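The Night the Larnari Came Home

It took up half the hallway in its box, and I loved it already.

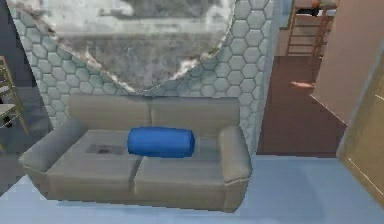

Too big for that wall, my sister said before I had even cut the tape, and did a television really need 100 pages of manual? She had a point about the manual. I skipped to page 11, where the fun stuff started.

I had been saving since September for the Larnari – the roll-up model, the one that slides out of its own base like a window shade going the wrong way. I plugged it in, held my breath and pressed the button. Up it came! No creak, no wobble, just this thin black sheet climbing and climbing until it stood taller than my nephew, who screamed with joy and made me do it again (and again, and then once more for the neighbors).

Then it asked for a code. I tried 1437, the one on the card, and the whole room turned ocean blue. A whale drifted by so slowly that my sister stopped talking in the middle of a word.

"Is that the demo?" she whispered.

"Channel 2454," I said, reading it off the corner. "Live from Gamska Bay."

The whale rolled over and looked at us, one enormous, patient eye, and I swear my nephew waved first. We forgot the pizza. We forgot the old Clutitz set, still waiting by the door to go to the basement – and when the whale finally sank out of sight, my sister pulled the blanket up to her chin and asked me what time it usually came back.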